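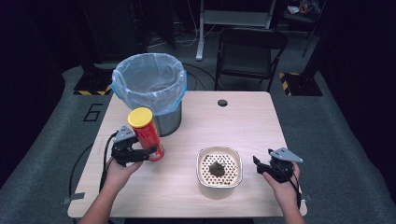 From: Heather Tuhiwai
To: Jistville Neighbors list
Subject: Re: Trash day moving to Tuesday??

Godfrey Shirima wrote:
> Got the postcard from Nivis. Pickup for the even side of Fedik Street
> moves to Tuesday starting in January, odd side stays put. Also no bags
> over 24 pounds and bins 3 feet apart. Does anyone know who to call?
> I would like to yell at a person.

Godfrey, I called. I was number 26 in line and heard the same flute song for most of my lunch break. The woman I finally got was very nice, so I'm afraid I wasted the yelling I'd saved up.

What she told me: the split is real. It has to do with the truck not being able to turn around by the school anymore. So yes, I will be putting my bin out on a different day from the Szabós, who live close enough to hear me sneeze.

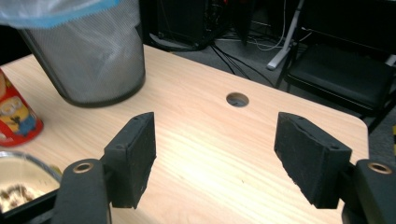

The 3 feet is measured from bin to bin, and parked cars count too. Kálmán Szabó has already been out with a tape and reports that with everybody's cars home we have legal room for maybe half our bins. He seemed pleased about it.

On the 24 pounds, she said the drivers "go by feel." Yasir, you asked about cat litter. Use two bags.

Recycling is not changing, except that pizza boxes are out again. I think they were in for most of last year. Katalin Pap says they never were and that she has the flyer. Katalin, could you scan it?

The number is on the back of the postcard, extension 126. Call before 9 if you don't care for the flute.

Heather
(even side)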